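When the Street Is Dug Up: Household Tips for Water and Sewer Work

By Idalina Bettencourt
Updated May 22, 2025

Henriques Avenue is getting a new section of sewer main this summer, and the notice on our door says crews will be on our block through August. We went through the same thing on Siten Street a few years ago. These are the things that made it easier.

Before the work starts

Read the door tag twice. A road closure and a water shutoff are separate things, and they often fall on different days. Write both on the calendar, along with the phone number for the crew office.

Move the car the night before. If your driveway will be blocked, park on the nearest side street that isn't on the notice and carry a small flashlight for the walk home.

Fill containers the evening before a shutoff. We put aside 8 gallons for a household of four. Half goes in the kitchen for drinking and cooking. The rest goes in buckets in the bathroom for flushing. Pour a bucket straight into the bowl in one go and it will flush without the tank.

Put a tray or a wide pan under the main shutoff valve if yours is old. Turn it once, gently, to see that it moves. Ours hadn't been touched since we bought the house and dripped for two days.

While the sewer line is open

Keep water out of the drains as much as you can. Save the laundry and the dishwasher for after the crew leaves. Wipe greasy pans with a paper towel first.

Pour a quart of water down any floor drain you don't use. The trap underneath dries out over time, and a dry trap lets sewer smell into the basement. Check the laundry sink too.

Close the toilet lids. Crews sometimes use air or water pressure to clean the line, and it can bubble up in the bowl.

Dust is the other problem. Shut the windows on the street side and lay an old towel along the front door. My neighbor Cristian Paucar tapes a spare furnace filter over his window fan and changes it when it turns gray.
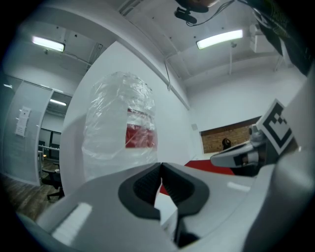
When the water comes back on, start with the cold tap closest to the meter, usually a laundry or tub faucet, and let it run until it looks clear. Take the aerators off the kitchen and bathroom faucets before you do this, or the grit will collect in the screens. Leave the water heater and the ice maker for last. Anything kept in a cabinet near the pipes should stay covered until you're sure there are no drips, and a clear plastic bag pulled over a tall container works well, as you can still make out a red label through it. Check under the sink again before bed.

Hose off the front steps before you sweep them. Dry road dust scratches painted wood.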